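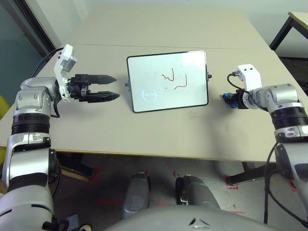 *A small whiteboard on its stand, with two lines of dark red marker and the smudges of something older.*

# My Year of Erasing Things

I own 23 notebooks, and I know the number because I finally pulled them all out from under the bed and piled them up on the rug. Most have writing on the first few pages and then nothing. One has a single line in it, "call about gutter," and I couldn't tell you which gutter or which year. It was a nice notebook too, with a ribbon!

So last September I quit buying them and got a whiteboard, the small kind that stands up on a table by itself. I'd been resisting. Whiteboards, in my head, belonged to meetings where someone writes SYNERGY and underlines it. But a tabletop one is a different animal. It's about as grand as a picture frame, you can pick it up with one hand, and when company comes over you stick it on top of the fridge (facing the wall, if there's anything rude on it).

I've been writing on it every day for 14 months now, and I have opinions.

## Buying the thing

My first board came from Fliken, the housewares place out by the highway, and I picked it the way I pick melons, by standing there a long time and then grabbing one. It was flat. No stand, no feet, just a board and a little bag of hooks. I leaned it against the toaster for a week and it slid down into the butter more than once.

The second one is from Ulow, a shop in Retcombe that sells school supplies and, for some reason, very good licorice. This one has a proper stand behind it and leans back a bit, and that lean is the whole reason I like it. Straight upright, you catch the ceiling light right in the eyes. Flat on the table, you put a plate on it. Tilted back a little, you can read it from the stove and write on it without the thing scooting away from you.

If you're shopping, push on the top corner with one finger, as if you were writing up there. A lot of stands are fine until you do that. Then check whether there's a knob or a screw holding the angle, and give it a turn in the store, because some of them are so stiff you'd need pliers. And take a look at the frame. I like a thin one. My aunt has one with a frame as fat as a baguette and about enough room left in the middle to write "milk."

## The marker question

I went in thinking a marker is a marker. Oh, boy.

Black is what comes in the packet, and black is fine, but I stopped seeing it after a week or so. It looked like printing. Then I ran out and the only one left in the drawer was a dark red, kind of a brick color, and all of a sudden I was reading my own board again. I've stayed with it. Bright red looks like a teacher is mad at you. Dark red looks like somebody with nice handwriting lives here, even when nobody with nice handwriting does.

I don't, by the way. Have nice handwriting, I mean. On paper I'm passable, but on a standing board my wrist has nothing to rest on, and my words go wandering uphill. Half the time what I put down is hardly words at all. It's a wiggle with a tall stroke in it that means "laundry," and under that a longer wave with a hook on the end, and I knew perfectly well on Tuesday what the hook was for. I've come around to the wiggles, though. The pen slides so easily that it makes you want to doodle, and I do some of my best thinking on the phone while drawing waves.

Two habits have saved me a lot of grief with markers. Store them lying down, so the ink doesn't sink to one end. And click the cap! You have to hear it. A marker with the cap just resting on it is a goner by morning.

## Ghosts

Now we get to the smudges. Every whiteboard person has them, and every whiteboard person thinks they're the only one.

You wipe the board and there's still a gray shadow of last week hanging around, usually low down, usually right where you wanted to write next. Mine comes from leaving things up too long. Anything I rub off the same day leaves clean, and anything that's been sitting there since the last full moon leaves a relative behind. I've tried a paper towel (so-so), my sleeve (works, ruins the sleeve), a felt eraser (great until it fills up with old ink and starts handing it back) and one of those fancy sprays, which smelled so strongly of fake lemon that I had to open a window.

What I use these days is a damp microfiber cloth, then a dry one. For a stubborn patch I scribble right over it with a fresh marker and wipe the whole mess off while it's wet. The new ink loosens the old ink. I didn't believe it either, and I did it three times in a row just for the fun of watching it go.

And some ghosts I leave alone. There's a faint bit on mine from a very long grocery list before a birthday dinner, and I've gotten fond of it.

## Where it lives

I tried the board on the desk, where it got buried under mail. I tried it in the hall, and everybody walked past it with their coats on. The spot that stuck is the middle of the kitchen table, with nothing else near it. It sounds like it would be in the way, and at supper it is, so it goes up on the fridge for half an hour and comes back down with the coffee.

Watch out for lamps and windows. A shiny board picks up every light in the room, and for a while I had a bright blob sitting in the bottom corner all evening. I turned the board a few inches and got my corner back.

The notebooks, in case you're wondering, went to the thrift store, minus the used pages. I kept the one with the ribbon. I'm still going to find out about that gutter.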